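Lettre d'information de la résidence Sayce
Décembre
Par Ebere Onyeka, service de la vie résidentielle

Mobilier des logements meublés : nouvelles modalités d'état des lieux

À compter de la prochaine rentrée, l'état des lieux des logements meublés sera établi selon une procédure unique, commune aux bâtiments Priltum et Clillness. Cette décision fait suite aux observations transmises par les résidents au cours de l'automne, qui portaient en majorité sur la rédaction des inventaires et sur les délais de restitution du dépôt de garantie.

L'inventaire sera désormais remis au résident le jour de son arrivée, avec les clés. Celui-ci disposera de 5 jours pour signaler par écrit toute différence entre le document et le logement. Passé ce délai, l'inventaire sera réputé accepté, sauf défaut qui ne pouvait être décelé lors d'un examen ordinaire.

Au départ, les meubles de rangement devront être entièrement vidés, tiroirs compris, et laissés à leur emplacement d'origine. Les traces d'usage normal ne donneront lieu à aucune retenue. Les rayures profondes, les brûlures et les pièces manquantes feront l'objet d'un constat contradictoire, signé par les 2 parties.
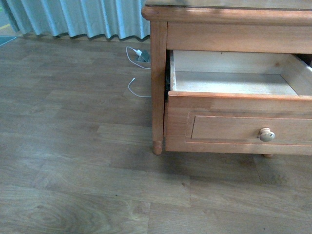

Demandes de réparation

Les demandes sont à adresser à M. Kayode Olaniyan, responsable de la maintenance, au moyen du formulaire disponible à l'accueil. Il convient d'y préciser le numéro du logement, le meuble concerné et les heures de présence du résident. Aucune réparation ne doit être entreprise par le résident lui-même, y compris le remplacement d'une poignée ou d'une serrure.

Les interventions sur le mobilier en bois sont confiées à l'atelier Ziltus, qui se déplace le lundi matin. Lorsqu'un meuble doit quitter le logement, un meuble de remplacement est proposé dans la limite des stocks.

Les résidents dont le bail prend fin en décembre restent soumis à la procédure antérieure. Mme Somtochukwu Adeleke reçoit sur rendez-vous ceux qui souhaitent contester une retenue.

Dernière mise à jour : décembre
Contact : accueil de la résidence Sayce | © Résidence Sayce, tous droits réservés | Haut de page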